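How to follow a bill in your state legislature and speak at its hearing

Many people hear about a bill only after it has died in committee. If you want to say something about it, you must come in earlier. I wrote these steps after my first session as a visitor, when I made most of the mistakes myself.

Step 1. Find the bill number. Go to the website of your legislature and search by subject or by the name of the sponsor. Write down the number and also the chamber, because a House bill and a Senate bill can have the same digits.

Step 2. Read the newest version. The text changes after each amendment, and the old versions stay online. Look for the word "engrossed" or "amended" near the title, and compare the dates.

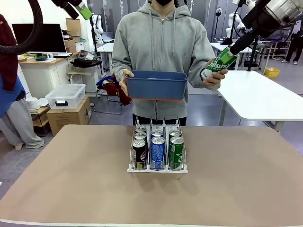 Do I need to be a lawyer to read a bill?
Most bills can be understood with patience. New words are usually underlined and removed words are crossed out, so read only those parts first. Then read the staff summary, if there is one.

Step 3. See which committee has it. The bill page shows this under "history" or "status". Open the page of that committee and sign up for its notices by email. In some states the agenda comes out only one day before the hearing, so check your mail in the evening too.

Step 4. Register to speak. Usually there is an online form or a paper card at the door. You must mark if you are for, against, or only giving information. My neighbor Yolanda Bravo forgot to mark this on her card and the clerk put it at the bottom of the pile – she waited until almost 6 p.m.

Step 5. Prepare a short text. Two minutes is a common limit, and for most speakers this means more than 200 words but not many more.

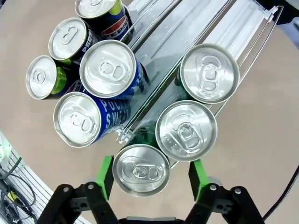
Say your name and your town first, then the bill number, then what you want the members to do. After that, give one reason from your own life. If you have others, put them in the written testimony, where the limit is often larger or there is no limit.

Step 6. Practice aloud with a clock. Debashish Fakir, who read my draft, cut it to 185 words and it was much better. Bring a few printed copies for the clerk. 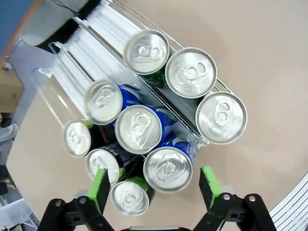 Page last changed: December, by Adoración Goicoechea

Step 7. After the vote, look at the bill page again. "Reported favorably" means that it goes forward. "Deferred" or "tabled" can mean that it is finished for this year – ask the committee clerk if you are not sure. The clerks answer such questions every day, and a phone call is faster than an email.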